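Stunbridge hospital linen service moves to Grusta site

2019-06-30

Bed linen and towels for Stunbridge General and two smaller clinics will be washed at a new site in Grusta from next month, ending 40 years of laundry work in the hospital basement.

The contract went to Rerkent, a textile services firm that already handles hotel work along the coast. It was signed in March after a second round of bids. Bakalis, which held the repair contract for the old machines, did not bid.

The basement laundry has been short of space since the east wing opened. It handled 742 sets of bedding in an average week last year, and the hospital expects 1,224 a week once the new wards are full. Two of the four washers date from the first years of the laundry, and parts for them are hard to find.

Staff at the basement laundry were told of the change in the spring. Most have been offered jobs at Grusta – a 25-minute drive – and a shuttle bus will run for the first year. The hospital said the others would be found work in cleaning or in the stores.

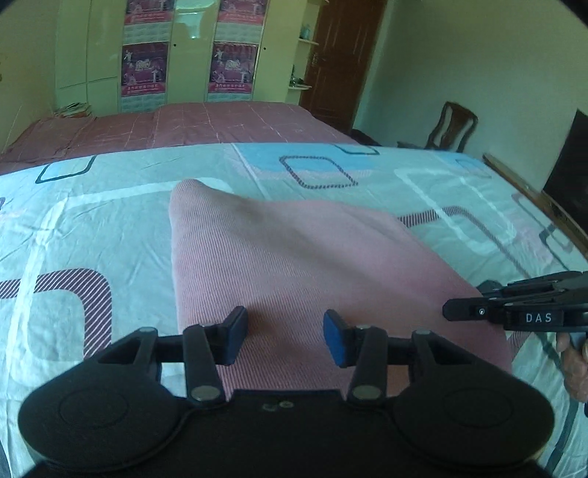 One ward nurse said the main worry was the weekend, when sheets run low by the second morning and someone has to go down to the basement to ask for more. With the laundry in another town, she said, the wards would need a bigger reserve on the shelves.

Rerkent said it would keep over 200 spare sets at the hospital and deliver twice a day, including weekends and holidays. The order of deliveries between the three sites has not been settled.

Patients who bring their own blankets or nightclothes will still need to have them washed at home. The hospital has asked families to label these items clearly, as unmarked pieces often end up in the general wash.

The last load in the basement is due to be run in the final week of the handover. The hospital plans to use the room for storage at first – a plan to turn it into a staff changing area is waiting for money.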